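Skodberg Carton Sealing Tape, Long Roll

Home > Packing Supplies > Tape > Carton Tape

Item 419
Sold by the case
Ships from the Follham warehouse

Overview

Skodberg Long Roll is a pressure-sensitive tape for closing corrugated cartons by hand or with a bench dispenser. It has a polypropylene film backing and a water-based acrylic adhesive. The adhesive is slow to build but holds well over long storage, and it does not yellow under normal indoor light. For cold rooms, order the Zapata hot melt grade instead.

Specifications

Backing: polypropylene film
Adhesive: water-based acrylic
Core: 3 inch, paperboard
Colors: clear, tan
Unwind: medium, moderate noise
Use: single-wall and light double-wall cartons
Not for use on: waxed board, damp board, steel drums

Choosing a seal pattern

A single center strip is enough for most light cartons. The strip should run past each end of the seam and fold down onto the side panel. Short folds are the usual cause of a lifted end.

Use the H pattern for heavy contents, loose parts or any carton that will be stacked. It closes the two edge seams as well as the center seam and uses over 3 times the tape of a single strip on a square carton.

Do not stretch the tape while applying it. Stretched film pulls back during storage and shears the bond. Press the full length with the palm or a hand roller. Acrylic adhesive needs pressure to wet out on recycled board -- a light pass with the fingertips will not do it.

Storage

Keep rolls in the case, on their sides, away from heaters and direct sun. Let cold rolls reach room temperature before use. Lakbridge dispensers take this roll without an adapter. Older Lakbridge units, marked 9 on the base plate, need the wide hub.

Ordering

Case lots only. Mixed colors are not available within a case. Orders placed before 16:00 leave the same working day. Cut samples for trial on your own board can be requested from Percy Huaranga at the Follham sales desk. State the board grade and the weight of the packed carton.

Returns are accepted on unopened cases. The price list is next revised in September.

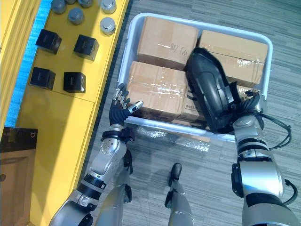
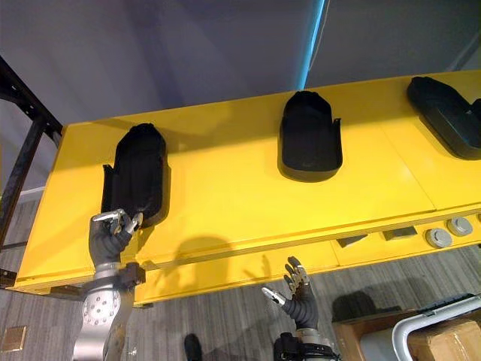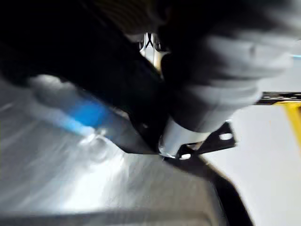 Taped cardboard boxes in a white tray (first picture).

Related items: Zapata hot melt tape, Lakbridge bench dispenser, hand roller, wide hub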